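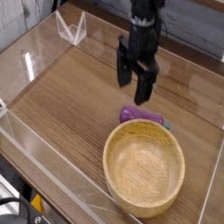

A Hnatiuk responde que o orçamento da segunda garra só vale até o fim do mês e que, sem pedido assinado, não seguram o preço. Mandou por email, duas linhas.

**23 de abril de 2025**, bancada, compras

- Garra reserva: 3256 com frete. Pedi pra separarem o frete, não separaram. Cobrar de novo.
- Pares de dedos: 4. Dois ficam montados, dois na gaveta. Os dedos pretos atuais servem por enquanto pros objetos grandes, tipo tigela. Pros pequenos quero ponta mais fina, ver catálogo da Dullach.
- Acrílico: a Dullach faz os painéis transparentes sob medida, prazo 22 dias. Falta eu mandar as medidas do canto. Perguntar se a cantoneira vem junto ou é item à parte!!
- Cabos: mais de 3 metros cada, senão fica esticado qdo o braço vai pro fundo da mesa. Da outra vez comprei curto.

Kenstead (a sala nova): só libera em setembro. Então não adianta comprar a segunda mesa agora, ia ficar no corredor. Joguei pra segunda parcela.

Dúvida: alugar ou comprar o braço da célula 2. Nendthorpe aluga com manutenção inclusa mas o contrato mínimo é longo e a garra não entra. Fiz a conta por cima, comprar sai melhor se o projeto passar do primeiro ano. Refazer com os numeros certos antes de mostrar pra alguem.

Objetos de teste: não gastar verba com isso. Tigela de madeira e brinquedo dá pra achar em qualquer loja, lançar como consumo.

Pendente
- medidas p/ Dullach
- frete Hnatiuk
- pedir à Nendthorpe a minuta do contarto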